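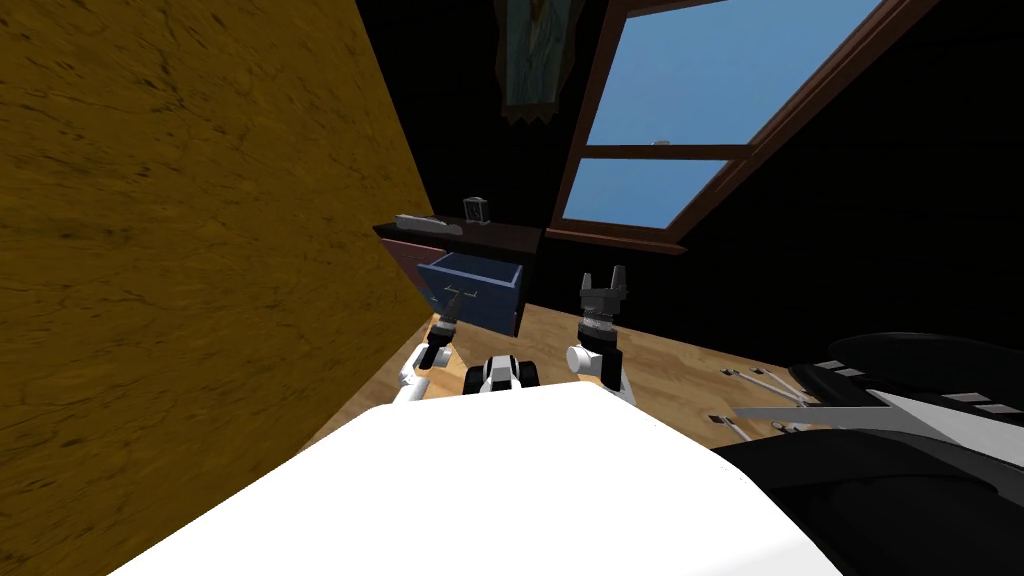

A guarda municipal de Burkwood gastou 161 mil euros em horas extraordinárias até ao fim de novembro, e a assembleia discutiu o valor como se fosse uma anomalia. O orçamento previa 70 mil. A diferença explica-se pela escala: cinco agentes a menos no quadro, turnos noturnos de cobertura obrigatória e um regulamento que paga a dobrar qualquer serviço prolongado. Um posto por preencher é como uma gaveta aberta no meio da passagem: quem vem a seguir tem de a contornar, e o contorno custa tempo. No caso da guarda, o tempo é faturado.

O relatório da consultora Plimier, entregue ao executivo em 12/12/2020, recomenda um teto individual de horas. A medida é fácil de redigir e difícil de cumprir. Um teto limita o que cada agente pode fazer, mas não altera o número de turnos a cobrir. Se a escala mínima se mantiver, as horas passam de uns agentes para outros até todos atingirem o limite. A partir daí, ou se viola o teto ou se deixa um turno a descoberto. O relatório dedica a esta hipótese uma nota de rodapé.

Rarstead aplicou um teto semelhante. A despesa baixou no primeiro trimestre e voltou a subir no segundo, desta vez sob a rubrica de «serviços excecionais». A mudança de rubrica dificultou a comparação entre exercícios e pouco mais.

Seul-gi Seok, autora da única declaração de voto que li com proveito, propôs separar três parcelas na execução orçamental: horas por vaga não preenchida, horas por evento programado e horas por ocorrência imprevista. A primeira resolve-se com recrutamento. A segunda deve ser imputada a quem organiza o evento, incluindo a própria câmara quando for o caso. Só a terceira é despesa extraordinária no sentido próprio do termo. Hoje as três aparecem somadas numa linha única, e não há forma de saber qual delas cresceu.

Discordo da autora num ponto. A declaração admite publicação anual dos dados. Um desvio desta dimensão pede reporte mensal, com o número de horas por turno e a identificação da vaga correspondente. O sistema de escalas já regista esses campos. Falta extraí-los.

Quanto ao reforço de verba pedido pelo executivo, votaria a favor, com uma condição escrita: a abertura do concurso para os cinco lugares na mesma sessão. Aprovar a verba sem o concurso equivale a orçamentar a mesma falha para o próximo ano.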